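Diocese of Korletey

The Diocese of Korletey is a Christian diocese covering the town of Korletey, the Larkitz valley and the coastal parishes as far as Dreda. It is governed by a bishop, who is assisted by an archdeacon, a chapter of canons and a diocesan synod. Its cathedral stands on the north side of the market square in Korletey. The diocese has 30 parishes, grouped into four deaneries, and 24 of the parishes have a resident priest.

History

The earliest record of a church at Korletey is a grant of land dated to the year 949, in which the ruler of the valley gave the clergy a mill, two fishponds and the right to collect tolls at the river crossing. The grant survives only in a later copy. It refers to an existing church on the site, so the foundation must be older, but excavations beneath the present nave have found no remains that can be securely dated to an earlier period.

For most of the Middle Ages Korletey was an archdeaconry within a larger diocese whose bishop seldom visited the valley. The archdeacon held his own court, collected dues and appointed clergy to the smaller livings. Disputes over this last power run through the surviving registers. The bishops claimed that the archdeacon could only present candidates, while the archdeacons maintained that the right of appointment had come with the original grant. The matter was settled by dividing the livings between them, and traces of this division can still be seen in the way vacancies are filled.

The archdeaconry was raised to a separate diocese after the road over the hills was closed by a series of landslips, which cut the valley off from the bishop's seat for a whole winter. Confirmations and ordinations could not be held, and the clergy of Larkitz petitioned for a bishop of their own. The church at Korletey became a cathedral, and its priests were formed into a chapter. Dreda and the fishing villages to the south of it were added later, after a long argument over who should pay for repairs to the harbour chapel.

Organisation

The four deaneries are Korletey, Upper Larkitz, Lower Larkitz and Dreda. Each is headed by a rural dean, chosen by the clergy of the deanery and confirmed by the bishop. The deaneries of Upper and Lower Larkitz were a single unit until the population of the lower valley grew with the opening of the slate works, and they still share a clergy library, kept in the former school at Larkitz.

The diocesan synod meets twice a year, in January and June. It has separate houses of clergy and laity, and a motion must pass in both. The January meeting deals mainly with money, including the share that each parish pays towards stipends and pensions. The June meeting takes other business. The bishop presides over both but does not vote except where the houses disagree on a matter of church property.

The chapter is responsible for the cathedral building and its services. It owns a number of houses in the close and some farmland east of the town, the rents from which pay for the choir. Canons are appointed by the bishop, with the exception of one stall, which is in the gift of the Dreda deanery under the terms of the union.

Parishes

Parishes vary a good deal in size. The town parishes in Korletey are small in area and have several hundred members each, while some in the upper valley consist of a few scattered farms and a church that is used once a month. The parishes without a resident priest are served by clergy from neighbouring churches or by licensed lay readers, who may lead morning and evening prayer and conduct funerals.

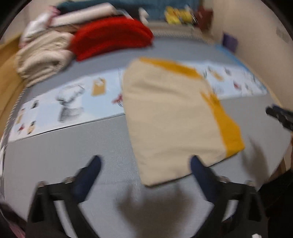
Cream-coloured cloth with a yellow-orange stripe.

Proposals to merge the smallest parishes have come before the synod several times. The most recent scheme would have joined the upper valley churches into one benefice with a single council. It was passed by the clergy and rejected by the laity, mainly over the future of the churchyards, which under local custom are maintained by the families who hold plots in them. A looser arrangement was adopted instead, under which the churches keep their own councils and share the cost of a priest.

Cathedral

The cathedral is a plain building of grey stone with a wide nave and a short chancel. The tower was left unfinished when money ran out and was closed off with a low pyramid roof, intended as a temporary measure, that has been renewed twice in the same form. The north aisle was rebuilt after a fire and is taller than the south aisle, so the west front is noticeably uneven.

The interior was whitewashed for several centuries. During cleaning, parts of a painted calendar were found on the chancel wall, showing the work of the farming year. January, with a figure warming his feet, is the best preserved. The summer months were lost when a doorway was cut through to the vestry. The font is older than the rest of the church and may have come from the building mentioned in the grant.

The organ stands in the west gallery. It was moved there from the chancel to make room for the choir stalls, and its case was cut down to fit under the roof.

Worship and customs

The Sunday services follow the same order throughout the diocese, though the Dreda churches keep a separate hymn book with a section for use at sea. Evening prayer is sung in the cathedral at 5.30 p.m. during school terms and said at other times of the year.

The best-known local custom is the Zondevance, a procession held in May at which the parishes of the valley walk to Korletey with their banners and hand over a token rent of bread and salt at the cathedral door. It is generally linked to the tolls in the old grant, although the first written account of it is much later. The order of the parishes in the procession was once a cause of regular quarrels and is now decided by lot. The bread is given to the almshouses after the service.

At Dreda the boats are blessed at the start of the herring season. The service was formerly held on the quay but has taken place in the harbour chapel since the quay was given over to freight. A list of those lost at sea is read out, beginning each year with a different family.

Education and charity

The diocese supports primary schools at Korletey, Larkitz and Dreda, and appoints a minority of the governors at each. The cathedral choir school closed when its buildings were sold to the town, and choristers now attend the Korletey primary school, with rehearsals in the chapter house before lessons.

The almshouses in the close are run by a separate trust on which the chapter has two seats. They were founded for retired toll-keepers and are now open to any resident of the diocese over pension age. The diocese also runs a hardship fund that makes small grants towards heating and funeral costs. Applications are made through the parish and do not require the applicant to be a church member.

Archives

The records of the diocese are held in a strongroom beneath the chapter house. They include the copy of the foundation grant, the registers of the archdeacon's court and an almost complete run of synod minutes. Parish registers more than a century old have been deposited there by most parishes, but those of Dreda remain in the town's own museum. The archive can be consulted by appointment, except in August, when it is closed for stocktaking.

See also
Archdeaconry of Larkitz
Harbour Chapel, Dreda
Zondevance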